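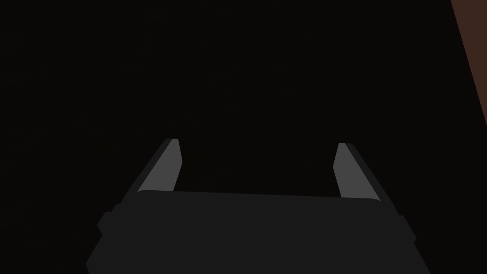 Who Really Decides Things in a Company?

Grown-ups like to say that a company "belongs to its shareholders" and that the shareholders get to vote. It sounds fair, a bit like voting for a class pet. Before you believe it, you should know how the votes are handed out.

What is a share?

A company can be cut up into pieces called shares. If you own a share, you own a small piece of the company. A person who owns one or more is a shareholder.

Let's use a company called Etari, which makes kites. Etari is divided into 4,000 shares. They are all the same size, and each one comes with one vote. Some companies have special shares with extra votes, or with no votes at all, so always ask. Etari keeps it simple.

Owning a piece doesn't mean you can walk into the building and take home a piece. You can't pick up a kite and say, "This one must be mine." The kites belong to the company. You own part of the company. That may sound like a trick with words, but the law takes it very seriously.

So everyone gets a vote?

Sort of. In your town, each grown-up voter gets one vote, however rich they are. In most companies the votes go with the shares. More shares, more votes.

Meet three of Etari's shareholders:

Florian Rolland started the company and owns 2,441 shares.
Albane Leclerc bought 30 shares when she got her first job.
Apolline Masson was given 14 shares by her aunt.

The other shares belong to people who mostly don't know each other.

Now suppose there is a vote on whether to stop making box kites. Albane loves box kites and votes to keep them. Apolline agrees with her. Suppose all the other shareholders agree too, every single one, except Florian. He votes no.

Florian wins. Half of Etari's shares is 2,000, and he has more than half all by himself. The rest of them could sing and stamp their feet and he would still win.

Did they get a vote? Yes. Did it matter? You can work that out.
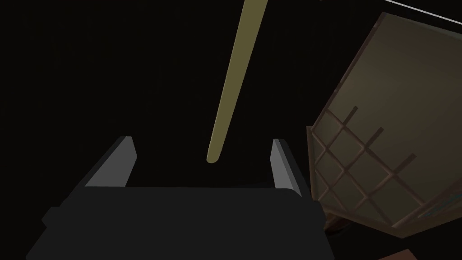
What happens at the big meeting?

Most companies with shareholders hold a meeting once a year. It's called the annual meeting. "Annual" just means every year. Etari has its meeting in December, at 10 in the morning, when plenty of its shareholders are at work.

Here is what usually goes on:

Someone reads out how much money came in and how much went out.
The shareholders vote on who should sit on the board.
People can ask questions.

The board is a small group that watches over the boss. The board can hire the boss and can also fire the boss. That is a lot of power, so you might expect people to argue over who gets on it. Often they don't. The list of names is written before the meeting, and frequently there is only one name for each seat. Imagine a menu with one dish on it. You may say yes to the soup or no to the soup.

Many shareholders never come. They fill in a form at home, or on a computer, letting somebody else vote for them. This is called a proxy. A proxy can be very handy if you live far away. It also means that the person holding a big pile of proxies can be quite powerful without owning much.

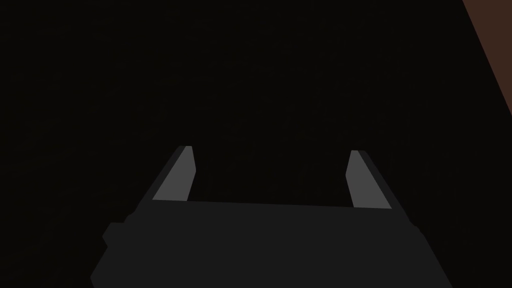

A robot gripper drawn by computer. There is nothing between its fingers.

Are questions any use?

Sometimes. Last year Apolline put up her hand and asked why the price of kite string had gone up. Everaldo Macedo, who was running the meeting, told her it was "an excellent question" and that the company was "looking at it closely."

Read that again. Did he tell her why the price had gone up? He didn't.

When a person calls your question excellent, listen hard to the next part. There may be an answer in it, or there may be only polite noise. Apolline asked a second time and got a better reply: Etari had switched to a new string maker, Leitão, which charged more. It's written in the notes of the meeting now, where all the shareholders can read it. She didn't change the price, but she did find out.

Why buy shares at all, then?

Mostly for money. There are two ways it can work.

The first is called a dividend. If the company has made money, it may give some of it to the shareholders, so much for each share. The word to watch is "may." The board usually gets to choose, and some companies go for years without paying any.

The second is selling. If other people think Etari is doing well, Albane might sell her shares for more than she paid. If they think it's doing badly, she might get less. If the company goes broke, she could get nothing. Anyone who promises you that shares always go up is either mixed up or selling some.

Can small owners ever win?

Yes, if no single person holds more than half. Think about another company, Drarik, which makes lunch boxes. Its biggest owner, Maxence Carré, has a lot of shares, but well under half. When he wanted to close the factory shop, the small owners wrote to each other, turned up and voted together. The shop stayed open.

It took them months of letters. Stories like this get told a lot, partly because they don't happen very often.
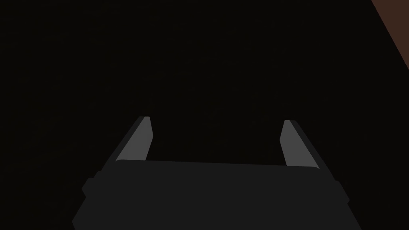

A gripper from behind, pointing into the dark.

Questions to try on a grown-up

How many votes does the biggest owner have?
Who chose the names on the list for the board?
Does every share have the same number of votes?
Did the company pay a dividend last year, and who decided?

If they don't know, that's all right. Plenty of people who own shares couldn't tell you either. You can ask them to look it up with you.

Words to know

Share: one of the equal pieces a company is divided into.
Shareholder: a person who owns shares. A company can be a shareholder too.
Board: the group that watches over the boss.
Proxy: permission for someone to vote in your place, or the person who does it.
Dividend: money a company may pay to its shareholders.
Majority: more than half.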